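I've now read three separate pieces calling the Katene reissue a "lost classic", and I'm not convinced it was ever lost. The label, Jesia, says 1,290 copies were pressed first time round. My own copy came from a market stall in Brimville for less than a sandwich.

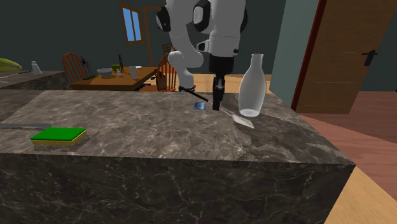

Robot arm at a marble counter, computer render.

Then there's the remaster. I played both versions back to back and the new one is louder, with the bass pushed up and the organ on side two nearly buried. The sleeve notes promise 17 minutes of unheard material. 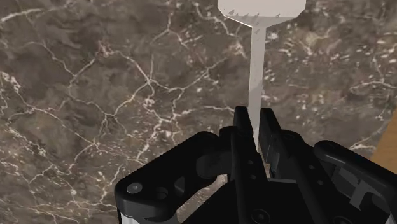
Most of that is the same Odton session with the singing taken off. One track is new to me, and it's lovely, but it lasts 43 seconds.

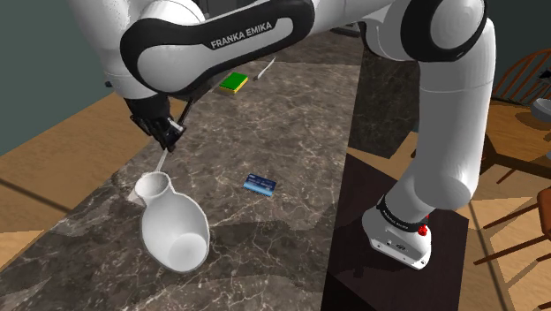
Worth it for the organ player alone, one reader wrote under my last post, and cheaper than hunting for an original. Maybe so. I'd still try the market stalls first.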